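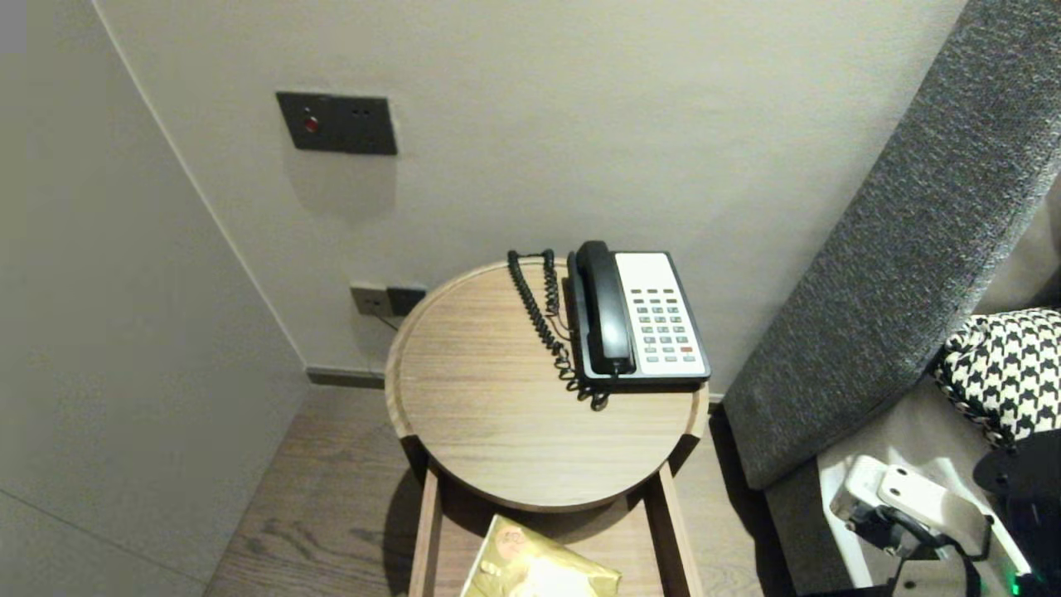 Corded phone on the side table.

Pundedham Community Board > Faith and Belief > Sermons: is there a decent length?

gumleafgladys
Opening this one knowing full well what I'm doing. Our new minister at Stundar Street preaches for 25 minutes. The last bloke did twelve if the footy was on and fifteen if it wasn't, and we all thought he was marvellous. The new one is better in every way you could measure. She's read the books, she's got the Greek, she doesn't tell the story about the lifeguard. But by the second illustration I'm working out whether the roast needs turning down and I've lost the thread entirely. Is it me? What do other congregations put up with?

tertius_of_nadano
It's you. I say this with love. The Puritans turned the hourglass over and went again.

gumleafgladys
The Puritans didn't have a roast on a timer.

tertius_of_nadano
They also didn't think much of Christmas, so I grant they're a mixed authority. My point stands. A passage of Romans can't be opened up in the time it takes to boil an egg. If a preacher has done the week's work, let her preach it. I sat under a man at Nadano who went the best part of an hour and I can still give you his headings.

brolga
Go on then.

tertius_of_nadano
Grace, more grace, and a third I have temporarily mislaid.

brolga
Catholic here, so take this as a view from the shallow end. Ours is a homily, it goes five minutes on a weekday and not much longer on the weekend, and then we get on with what we came for. Father could read out the bus timetable and Mass would still be Mass. I think that's the real difference. Your lot have put all the weight on one beam and then you're surprised when it creaks.

pew_end
Bit rough on the Protestants there, brolga. I was brought up on short homilies and I couldn't have told you a thing about the Old Testament until I was grown. I thought Habakkuk was a yoghurt. A longer sermon did me a lot of good, and I went looking for one.

brolga
Fair enough. I had him down as a rash.

Ayten Erdem
Hello all, I don't post much in this section. I'm from the mosque on the Soylu side of town. We have the same argument, with different furniture. Our khutbah is in two parts with a short sitting in between, and there's an old teaching that a man's long prayer and short sermon are a sign of his understanding. It gets quoted at our imam quite often, usually by people parked in the loading zone.

Many of our people come on their lunch break. If he runs over, somebody's boss hears about it. So he's learned to cut, and I'd say he's become a better speaker for it. Mind you, my father disagrees. He says if you want it short you should read the back of a calendar.

gumleafgladys
I'd like your father to meet Tertius.

Ayten Erdem
I wouldn't, they'd never leave.

tertius_of_nadano
I'd be honoured. But look, "long prayer, short sermon" is a different bargain from the one Gladys is proposing. She wants short sermon, short prayer, home.

gumleafgladys
I resent that. I also want the hymns.

wattlebird63
Lay reader for more years than I care to say, so a word from the other side of the lectern. Length is hardly ever the trouble. The trouble is landing. You can hear a preacher come in for the ending, wheels down, everyone reaching for the hymn book, and then up they go again for another circuit. I've done it myself. I once said "finally" in three separate places and my wife kept a tally on the pew sheet.

pew_end
Three finallys is practically Pauline. He says it in Philippians and then carries on for half the letter.

wattlebird63
I'll be passing that on at home, thank you.

brolga
Has anyone thought of just telling her? The minister, I mean. Priests move on before you work up the nerve, but I gather you people get a say.

gumleafgladys
We get a say in theory. In practice one says "thank you for your message" at the door in a slightly different tone.

tertius_of_nadano
Please don't tell her to shorten it. Ask her about something in it. If you can't think of anything to ask, that's worth knowing too, and it mightn't be her fault.

wattlebird63
I half agree. I'd take a question over a compliment any week. But if the honest feedback is that people drop off past the middle, I'd want that as well. I'd sulk until July and then I'd fix it.

Ayten Erdem
Our imam's brother sits at the back and looks at his watch. It's very effective.

gumleafgladys
Right. I'll ask her about the bit I do remember, which was the widow and the jar of oil, and work up to the rest over a cuppa. And I'll do a slow-cooked lamb next time so there's no excuse.

tertius_of_nadano
The third heading was perseverance. It came to me in the shower.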